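How to List Your Driveway on Trurano
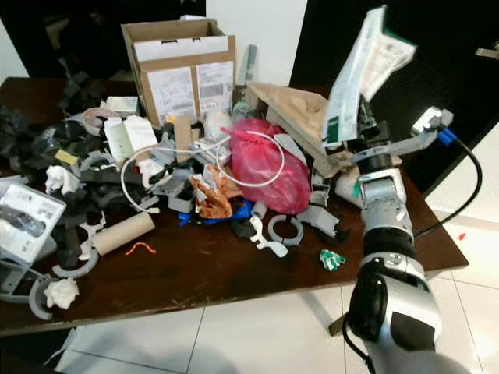
Cardboard box and packaging on a brown table

If you have a driveway or a garage that sits unused during the day, you can rent it to drivers by the hour or by the month. Setting up a listing takes 10 minutes.

Before you start

Check your lease or deed. Some buildings don't allow subletting a parking space, and a few towns want a permit first. Renters should get the landlord's OK in writing.

Step 1: Measure the space
Measure the length and width at the narrowest point, with the gate open if you have one. Note any height limit. SUVs and vans need more room than most people expect.

Step 2: Create the listing
Sign in, tap Rent Out a Space, and enter your address. Drag the pin to the driveway entrance — the default pin often lands on the wrong side of the street.

Step 3: Set your hours
Pick the times you don't need the space. You can block single dates later from the calendar tab.

Step 4: Set a price
Look at what nearby lots charge for a full day and start a little lower. Monthly renters usually expect a discount. Raluca Buzatu rents out one space near a train station and made $747 between June and the end of summer, mostly from commuters.

Step 5: Write the directions
Keep them short. Say which side to park on, where the gate code goes, and whether the driver has to back in.

Step 6: Publish
New listings are reviewed before they go live. You'll get an email when yours is approved. If you hear nothing after 35 hours, check your spam folder, then contact support from the Help tab.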